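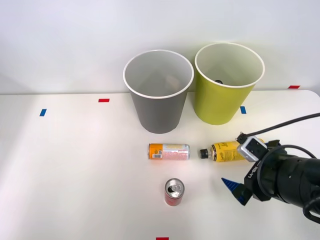 Midby Household Help > Kitchen and Recycling > Small bins

Paper tubs for sorting empties on a table: how do I stop them going soft, and what about the tape?

Posted by Eifion Powell, November 2021

We have a white table against the wall in the back room where all the empties end up. I got fed up with everything going into one carrier bag and then being picked through on collection night, so I've put two big paper tubs on it, the sort that look like oversized drink cups. Grey one for cans, yellow-green one for everything else that can be recycled. They stand side by side at the back of the table and people put their empties in as they go past.

The sorting part is fine. Even my father-in-law manages it. I've got three problems with the rest of it.

First, the tubs go soft. It takes a week or so. The bottom goes first, then the side starts to fold in, and after that they won't stand up straight. I think it's the dregs. I ask people to rinse and they say they do. I've tried kitchen roll in the bottom and it just turned into a wet lump that stuck to the base. I tried a carrier bag as a liner too, but it slides down inside every time something is dropped in, and then I'm fishing about for the handles.

Second, they tip. A single can doesn't weigh anything so the tub has nothing holding it down, and they're narrower at the bottom than at the top. If somebody throws a can instead of placing it, over it goes.

Third, there are short strips of coloured tape on the table, red and blue. I use them to mark where things go so the table gets put back the same after it's been wiped. They work well enough but I'm worried about what they'll leave behind when they come up. The table has a matt finish and I don't want to rub a shiny patch into it. I had that happen with a previous table and a scouring pad.

I'd rather not buy proper bins. The table isn't deep and the proper ones I looked at in Bedstead were all too tall, or had lids you have to press, and nobody here will press a lid. The tubs were cheap and you can see at a glance which is which by the colour.

So what I'd like to know is:

How do you keep a paper tub dry at the bottom, or make it last longer?
Is there a simple way of weighing it down that doesn't take up half the room inside?
How do you get tape off a matt white table without marking it?

Also, do you crush cans before they go in or after? My wife says before. I don't see that it matters.

Onine
Member, Midby

I ran a drinks table at our village hall for 11 years and we used paper tubs most of that time, so I've probably met all of these.

Going soft. Rinsing is only half of it. A rinsed can still holds a good spoonful of water and it all runs out once the can is lying in the tub. What you need is a place for things to drain before they're sorted. We had an old washing-up rack by the sink. Empties went in upside down and were moved to the tubs later on. If you haven't got room for a rack, use a baking tray with a folded tea towel in it. Cans don't stand very well upside down on a tea towel, so lean them against the side of the tray with the opening facing down. An hour is plenty, and overnight is better if you can put up with looking at them.

For the tub itself, put something solid in the bottom. The lid from a margarine tub or a takeaway box does it, provided it's a bit smaller than the base. It catches the drips and you can lift it out and wipe it. Kitchen roll is no good, as you've found. It holds the water against the paper, where you least want it.

If you want to keep using a liner, fold the top of the bag well down over the outside of the rim and put a big rubber band round it, just under the rim. The rolled edge on those tubs stops the band riding up. Leave some slack in the bag so it reaches the bottom before anything goes in. If it's stretched tight across the middle the first can will drag it down, whatever you've done at the top.

Tipping. We used a freezer bag of dry sand under the liner. Rice works as well but you'll get mice in a hall. In a house you may be all right. Keep it flat, about as deep as your finger is thick, and tape the bag shut before you put it in. The other thing is to push both tubs right back so they're close to the wall and close to each other. If one gets knocked it has something to lean on.

They don't last for ever even so. I used to swap ours when the side started to crease, because after that the crease only gets deeper. If you keep a few spares stacked inside each other in a cupboard it's no trouble. Don't store them in a shed or a garage. They take up damp and they're half gone before you've used them.

Crushing. Ask your council first. Some collections would rather have cans left whole so the sorting equipment reads them as cans, and others don't mind. If you do crush them, do it after draining and over the sink. Crush a full-height slim can by stepping on it and you'll get the last of it up your trouser leg.

I'll leave the tape to somebody else. Ours was on a trestle table and we never bothered taking it off.

bozsik
Member

just get a plastic washing up bowl and put both tubs in it. catches the drips, stops them tipping, done

Eifion Powell

Thanks. A bowl would stick out too far on this table, I think, but I'll measure. I hadn't thought of draining them first. There's a rack in the loft.

Hall End Margaret
Member

I can help with the tape. I've worked on shop displays for a long time and there's tape on everything.

It depends what kind it is. Paper masking tape comes off cleanly if it hasn't been down long, and leaves a crust if it has. Plastic electrical tape leaves a soft sticky film, which looks worse than it is. Cloth tape is the one that gives trouble, particularly on a table that gets the sun.

To take it up, warm it first. A hairdryer on low, kept moving, for up to 20 seconds on each strip. It should feel warm to the finger and no more than that. Then lift one corner with your nail, or the edge of an old plastic card, and pull it back slowly along itself, almost flat to the table. If you pull straight up it tears and leaves the glue where it was. Don't use a knife, not even a blunt one.

For what's left behind, go in this order and stop as soon as it's clean:

Warm water with a drop of washing-up liquid on a soft cloth. Lay the cloth on the mark and leave it a few minutes before you rub.

A little cooking oil on a cotton pad, left for five minutes, then wiped off and washed with the soapy water. Oil looks alarming on a white table but it does come off most sealed surfaces. Don't use it on bare or painted wood, it will soak in.

White spirit or surgical spirit on a cotton pad, on a hidden bit first, such as the underside of the edge. Give it a minute and look at it in daylight.

Keep off scouring pads, cream cleaners and those white melamine sponges. The sponges feel soft but they are very fine sandpaper. On a matt surface they polish it and you get exactly the shiny patch you had before, and there is no putting that right. Rub lightly, and cover more of the table than just the mark so there isn't an edge to see.

You may find a slightly brighter rectangle where the tape was. Usually that's only the table round it being a bit grubby. Wash the whole top and it evens out. If it's real fading then leave the strips off for a few months and it will mostly catch up.

If you mean to go on marking the table, change the strips every couple of months before the glue has time to set. Wipe the spot and dry it before the new one goes down. If you've used sandpaper, and I mean real sandpaper, to sort out a mark on a table like that, I'm afraid I have no advice. I once used 2000 grit on a display plinth, wet, very carefully, and you could see it from the door.

I agree about draining the cans, by the way.

Eifion Powell

That's very helpful. It's been down since August so I'll do the hairdryer this weekend and start with the strip nearest the front, where it gets wiped most and won't show so much if I make a mess of it.

Update on the tubs. I found the rack and it fits on the draining board if the kettle moves. I've put a takeaway lid in the bottom of the grey one and a bag of sand on top of it, then the liner. Onine, did you put the sand over the lid or under it? Mine rocks a bit.

Onine

Under. Sand first, pat it flat, then the lid, then the bag. It rocks when it's sitting on the rim of the lid. And put the lid in with the hollow side up or it won't catch anything.

Eifion Powell

Done, it's steady now. Council leaflet says don't crush. I have told my wife.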